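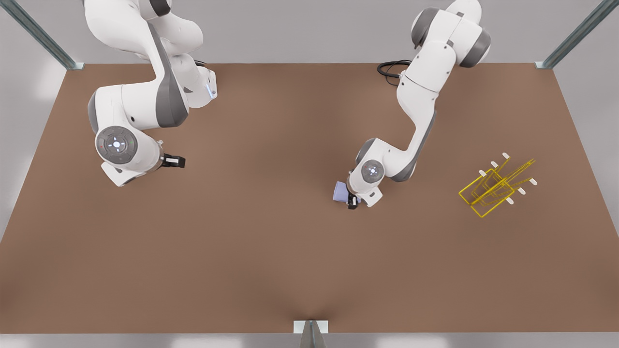
Page last changed: February

Wekora Food Dehydrator, long-term review

I bought the Wekora in late summer, when the plum tree had more fruit on it than we could eat or give away. It has been used most weeks since. I paid for it myself and nobody has sent me anything.

Before this I had a Wullow, the round kind with stacking trays and the fan in the base. It worked for years. The trouble with it was that the bottom tray was always done first and the top tray was always last, so drying a full load meant getting up to swap trays. Juice from ripe fruit also ran down into the fan housing, and that is what finally killed it.

The Wekora is the box type. The fan is at the back and the trays slide in from the front like oven racks, behind a door that lifts off. Air moves across the trays from back to front. I still turn the trays around once partway through, as the back edge dries a little faster than the front, but I no longer have to change their order.

Setup

There is not much to it. Wash the trays, run the machine empty for an hour with a window open, and wipe out the inside. Mine had a plastic smell during that first run and a faint one during the second. By the third I could not smell it. The manual is a folded sheet with small print, and the drying chart on it is only a starting point. It lists apples and pears together, which is wrong for any pear that is properly ripe.

The cord is short. I ended up moving the machine from the kitchen counter to the laundry room so it could sit next to an outlet, and I would have done that anyway because of the noise. It sounds like a bathroom fan. You can talk over it, but you would not want to sit beside it all evening.

Plums

Halved Italian plums, pitted and pushed inside out, took 13 hours at the fruit setting. They were leathery all the way through, with no wet centers except in the few I had not flattened properly. I live at 3000 feet and the air here is dry by September, so expect longer times if you are somewhere damp.

The first load I started in the morning, which meant it finished at 10 p.m. and I stood in the laundry room testing plums in my pajamas. After that I started them in the evening and checked them at breakfast. The timer shuts the machine off when it reaches zero, and plums left inside overnight with the heat off were fine in the morning.

Apples

Apples are where I like this machine best. Sliced thin and dipped in lemon water, they come out pale and even. Thicker slices stay chewy, and the kids prefer those. If you want crisp chips you need to dry them until they seem overdone, then let them cool on the tray before you decide. Warm apple slices always feel softer than they are.

Herbs

The fan only has one speed, and it is too strong for small dry leaves. A tray of thyme was scattered all over the inside of the box by the time it was done. Laying a second mesh sheet over the top fixes this, but you only get one mesh sheet in the package and have to buy any others. Mint and sage are heavy enough to stay put if you leave them on the stem.

The lowest temperature setting is also higher than I would like for basil. It turned dark. I went back to hanging basil in a paper bag.

Tomatoes

Good, with some mess. Paste tomatoes cut lengthwise and salted dried well and tasted better than the ones from the store. Regular slicing tomatoes are too wet to be worth it. They shrink to almost nothing and stick hard to the tray, and I had to soak the trays to get the skins off. I keep the dried ones in the freezer, as I do not trust myself to judge when a tomato is dry enough for the pantry.

Jerky

I made it twice and can't say much. It came out fine. I heat the strips in the oven as well, following the usual food safety advice, and would do that with any home dehydrator. The smell stays in the trays through one washing.

Cleaning

The trays fit in my dishwasher if I take out the upper rack. The manual says hand wash only, so I do not run them on the hot cycle. One has bowed slightly. It still slides in, but it catches on the left side and has to be lifted a bit.

The drip sheet at the bottom is the best part of the design. It pulls straight out, and after plums it needs to. Nothing has reached the fan so far. The inside walls wipe down with a damp cloth, though the tray runners collect crumbs and I use an old toothbrush on those.

Things I don't like

The door. It hangs from two tabs with no latch, and if you bump it, it drops off. One of the tabs has a pale stress mark on it already. A hinge would have been better.

The buttons beep every time you press them and there is no way to turn that off. The timer goes up in 30 minute steps, so setting a long run takes a lot of beeping. Holding the button down does speed it up, which the manual does not mention.

Replacement trays are hard to find. The store I ordered from did not carry them and the ones listed on Preloveo were for the older model, which is narrower. Measure before you buy any used ones.

Running cost

I did not put a meter on it. Our electric bill in the plum month was a bit higher than usual, but we also had the window unit going, so I can't say which did it. A long run with two trays in it is wasteful whatever the machine, and I wait until I can fill it.

Compared with the Raju

A neighbor has the Raju, which is the metal one with the glass door. I borrowed it for a weekend of pears. It is quieter, the door closes properly, and it dries herbs at a lower heat. It also costs twice as much and is heavy enough that I needed help getting it out of the car. The pears came out the same as mine. If you mostly dry herbs, or want it to stay out on the counter, the Raju may be worth the extra money. For fruit I could not taste or see a difference.

Warranty

2 years, parts only, and you have to register it. I have not had to use it. I did write to Wekora to ask about the bowed tray and got a reply with the hand wash instructions pasted in, which I suppose I had coming.

Would I buy it again? For apples and plums, yes. I would order extra mesh sheets at the same time and be careful with the door.

Update: the pale tab on the door has cracked through. The door still hangs from the other one with a strip of painter's tape holding the corner, and the drying times have not changed. I have asked about a replacement door and will add the price when I hear back.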